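Warwood Handling Trial – progress report to the Gavalas Fund
Second reporting period, to the end of November
Prepared by Dolores Obi, project lead

Dear members of the fund office,

In this report I must write mostly about one fault, and I would like to explain it in the order in which we understood it. The trial is behind the plan you approved. The budget is not exceeded.

What was planned

For this period we promised 1,000 complete folding cycles on small cleaning cloths, with the two-finger gripper on the Warwood arm and the control software from Gastden. One cycle means pick up, lift, fold once, release and move away. We reached 419 cycles before I stopped the work. The cycles before the stop are recorded and can be used, except for the last 20, which I have taken out of the results for the reason given below.

What went wrong

The arm did not release a cloth. The software gave the command to open, the gripper reported that it was open, and the arm began to travel to its rest position with the cloth still held at one finger. The cloth was pulled over the table and the arm came near to the side post of the cell. An operator pressed the stop button. No person was inside the marked area and no one was hurt. The post was not touched.

It is a small event, but I treat it as a safety matter. The gripper told us something that was not true, and the software believed it. With a cloth the consequence is small. In the laundry room of a care home, where we hope to go in the next stage, a person could be holding the other end.

What we found

We found two causes, and I believe that both were needed.

The first is the tape. We had covered the fingers with blue tape to give a better grip on thin fabric and to protect the edges. After many cycles the tape had wrinkled and one edge had lifted. A loop of the cloth was caught under this edge, so the finger moved away but the fabric went along with it. I approved the tape myself as a temporary measure, and it stayed much longer than temporary. There was no inspection interval for it in our procedure. There should have been one.

The second is the position signal. The gripper decides that it is open from the motor position only. We found play in the coupling behind one finger, so the motor could reach its open position while the finger was still a little behind. The supplier, Nasuline, has received our measurements and has agreed to look at the coupling. We are still waiting for their written answer.

In the last 20 cycles before the stop, the log shows that the opening current was rising slowly. Nothing in the software was watching this value. I cannot say how many of those releases were clean, and this is why I removed them.

What we changed

– The software now compares the opening current with a limit and holds the arm still if the limit is passed.
– After each release the arm moves away slowly for the first part of the path, and the wrist sensor must show no load before it may continue.
– Finger coverings are checked at the start of each shift and noted in the cell log, with the time and initials.
– The rest position was moved farther from the side post.

We are comparing 4 finger coverings, among them the tape, freshly applied and checked between cycles. The permanent choice will probably be a moulded sleeve, but the colour and thickness are not decided. Work continues at reduced speed with yellow cloths, which give the vision software a good contrast against the white table.

What we ask

We ask for permission to move the remaining cycles into the next period. We do not ask for more money. If the coupling must be replaced outside the warranty, I will write to you separately before anything is ordered.

I would also welcome a short call with your technical reviewer about the load check, as I am not fully satisfied with the value we chose. It is safe, but it stops the arm quite often for no good reason.

Gripping tests on yellow cloth, fingers with blue tape: 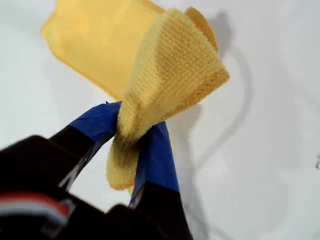
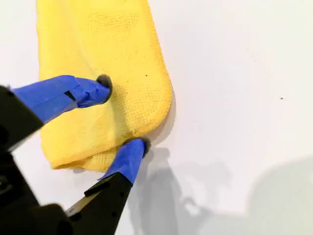
Reading time: 4 minutes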